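Ticket 732: Calendar sync drops recurring bookings
Product: Skedport, desktop and web
Opened by: Rogelio Cabrera, Drultberg front office
Opened: 13 September 2024
Status: Closed

Recurring bookings entered in Skedport are not reaching the shared office calendar. Single bookings go through within a minute or so. A weekly booking shows the first date and then nothing. We noticed when two groups arrived for the same room. I have signed out and back in, cleared the browser cache and tried a second computer. Same result on both. 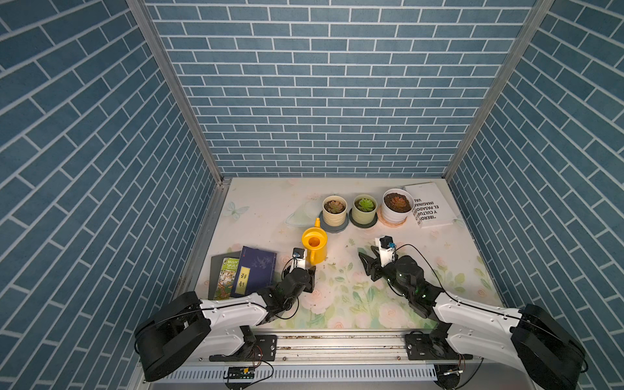 Does it happen with series that were set up before the July update?
Older series still sync, as long as they are left alone. If I open one and save it, even with no changes, the later dates vanish from the shared calendar. They stay in Skedport itself.

Support asked for the sync log. It has 88 entries for the morning, and 18 of them read "series rule rejected." The rest are normal. All the rejected ones are repeating bookings with no end date. I made a test series with an end date in December and every date came across.
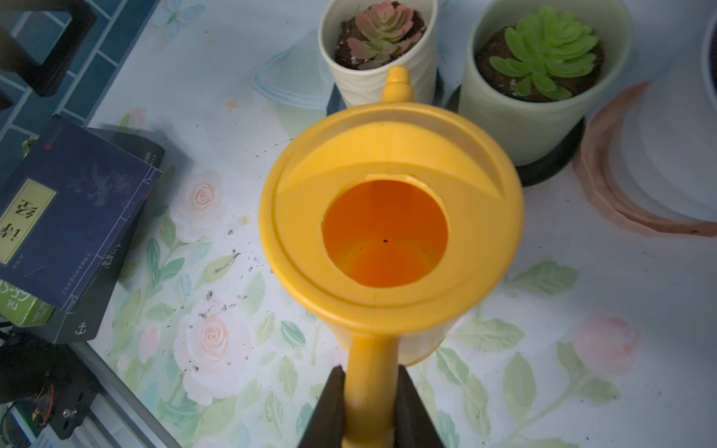

I then tried the other repeat types. Monthly with an end date worked. Monthly with no end date failed the same way as weekly. Changing the room made no difference, and neither did changing the owner of the booking. The time zone is set correctly in both places.

Workaround for now: put an end date on every series. Editing one takes up to 2 minutes to show on the shared calendar, so wait before saving again. Saving twice in a row gave me duplicates, and I had to delete those by hand.

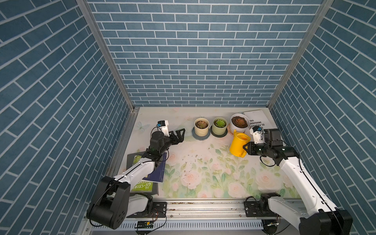
Poon replied that the export was sending a blank end date where the calendar expects the field to be left out completely. The July update changed how blank fields are written. A fix was ready for testing, and our account could be switched to it if we agreed. I agreed and asked that the existing series be left as they were until the test was done.

Test after the switch: new weekly series, no end date, all dates present. Opened an old series and saved it, all dates still present. Log shows no rejected entries. Duplicates made earlier did not clear by themselves.

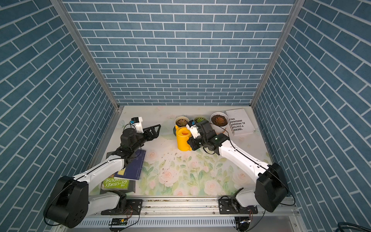 Duplicates have to be removed in Skedport first and then in the shared calendar, Poon wrote, or the next sync will bring them back. Done in that order and they have stayed away. End dates added as a workaround can be taken off again. Please close the ticket.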